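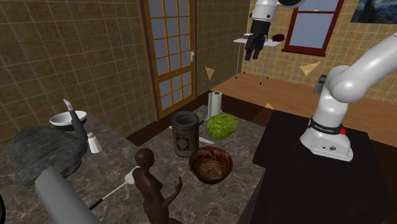
A reader from Lokham wrote to me that a robot which fails in simulation has hurt no one, so why do I make such a noise about it? I understand the question, but I cannot agree.

At Drellura we let an arm practise kitchen work in a simulated room. In one test it had 200 attempts to lift a bowl. In 24 of them the fingers closed too early and the arm continued its path with nothing in its grip. The software reported success each time, for the simple reason that it checked the position of the arm and never the position of the bowl.

My colleagues called this a small fault of the scoring. For me it is a safety matter. The same check was planned for the real arm in Jullau in October, and there a person will stand within 2 metres of it. A machine that believes it holds a bowl will also believe that it has put it down.

I have heard that 1000 more attempts would solve everything. More attempts with the same wrong check give us only more wrong reports – and more confidence in them. First the check must be repaired. Then the old results should be thrown away, also the good ones, and this is the part that people do not like to hear.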